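# Notes from the Wevico Open Day

In March I attended the open day that Wevico holds for its suppliers, neighbors and former staff. I went in the last of these groups, having left the company before the automation section was formed. The following remarks are my own and should not be read as a statement by Wevico.

Visitors were received in the front hall and given a short talk by Mojtaba Ghaffari, who leads the section. He explained that the present work concerns the handling of used drink containers. Bottles and cans vary a great deal once people have finished with them, and a machine that handles new containers well may do poorly with used ones. The section has a collection of 236 items for its trials, and Mr. Ghaffari intends to bring the total to 1000 before the method is offered to customers.

The demonstration was held in the side room at 2 p.m. Shahram Zamani operated the station, which runs on control software supplied by Alexiou. He asked visitors to remain behind the line on the floor and to hold their questions until the arm was at rest. Two monitors had been set up so that those at the back could follow the work from the wrist camera.

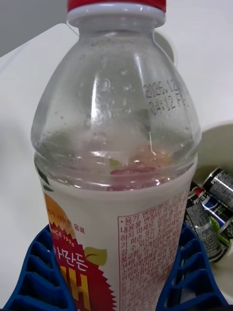
*Wrist camera view at the sorting station: a clear bottle with a red cap in its blue holder, and crushed cans in the white bowl.*

Mr. Zamani spoke at some length about clear plastic. Highlights on a curved shoulder can mislead the camera, and droplets on the inner wall make matters worse. Printed labels are of more help, as they give the system a firm surface to find. I asked whether the language of the label made any difference, having noticed the Korean text on the bottle. He replied that the station does not read the words at this stage. Date codes are a separate matter, and a reader for them is planned under the project name Cimeo.

Crushed cans were discussed next. A can that has lost its shape offers few good places to grip, and two cans lying across each other must be told apart before either is lifted. Mr. Zamani stated that the section had logged 983 attempts of this kind and that the results would be given to partners later in the year.

The question period was orderly, although the room was warm and 200 visitors had registered, which was more than it could seat. A representative of Grorkard asked about cleaning, and was told that the holders are washed by hand at the end of each shift. Printed copies of the talk may be requested at the front desk.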